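Tridier Club Manager — Set-up guide
Section 4: Sponsors, kit deals and season budgets

Last updated April 7, 2023

Read section 3 first if you haven't added your squads yet. Sponsors hang off squads, so without at least one squad the Sponsors tab stays grey.

4.1 Before you start

Have to hand:
signed sponsor agreement (PDF or scan)
payment dates
which squads the deal covers
your club admin login — a coach login won't do

4.2 Adding a sponsor

1. Open Money, then Sponsors.
2. Press Add new. Type the sponsor's name as it appears on the agreement. "Flarberg" and "Flarberg Ltd" count as two different sponsors and will be billed twice.
3. Pick the deal type: Shirt, Ground, Match ball or General.
4. Enter the start and end dates. Most deals run July to the end of the season. If yours is longer, tick Multi-season and a second date box appears.
5. Attach the agreement. Max 30 MB.
6. Save. Don't use the browser's back button here, it drops the attachment.

Note: General deals aren't tied to a squad. The money goes in the club pot and you split it by hand, see 4.4.

4.3 Payment schedule

1. From the sponsor's page choose Schedule.
2. Choose Lump sum or Instalments.
3. For instalments, put in the amount and due date for each one. The total has to match the deal value to the penny or it wont save.
4. Set the reminder. Default is two weeks before the due date.
5. Press Lock schedule when you're happy.

CAUTION: a locked schedule can only be unlocked by Tridier support. Check the dates. Then check them again.

Payments in kind (kit, balls, minibus hire) go under Goods, not Schedule. Give them a cash value or they'll show as zero in the season budget and the whole thing looks short.

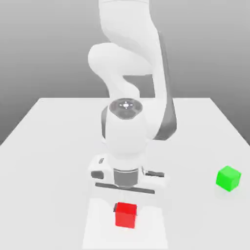 Bonus clauses are separate again. Promotion bonus, cup run, staying up in a play-off etc. Add each one under Extras and leave the status on Pending until it's been earned. Pending extras are NOT counted in the budget. This catches people out every year — if you want to see the best case, switch on Show pending at the top of the budget page, and remember to switch it off before you print.

4.4 Splitting money between squads

1. Money, then Budget, then Split.
2. Choose the income line.
3. Type a percentage for each squad. Anything left over stays in the club pot.
4. Press Preview. Squads in red are over their spending cap.
5. Apply.

Note: if the first team takes 83 per cent or more of one income line you'll get a warning. It's only a warning. Press Continue.

Note: clubs in the Drercombe league have caps loaded already. Everybody else sets their own under Settings, Caps.

4.5 If a sponsor cuts the deal or pulls out

Don't delete the sponsor. Deleting takes the past payments with it and last season's accounts will no longer add up.

Instead:
1. Open the sponsor, press Change deal.
2. Choose Reduce or End early.
3. Put in the new value and the date it applies from.
4. Attach the letter or email.
5. Go back to 4.4 and redo the split. The old split is kept but marked Out of date, and player wages won't post untill you've done it.

CAUTION: End early also takes the sponsor's logo off fixture sheets and the club page the same night. If you've agreed to keep the logo up until the last home game, use Reduce with a value of 0.

4.6 Importing from Paucar

Old Paucar files (.pcx) can be brought in under Money, Import. Sponsors and amounts come across fine. Reminders don't, extras don't, so add those again by hand. Dates come in US order unless you change the setting at the top of the import page first — do this BEFORE pressing Import, there is no undo.

Wages and player contracts: section 5.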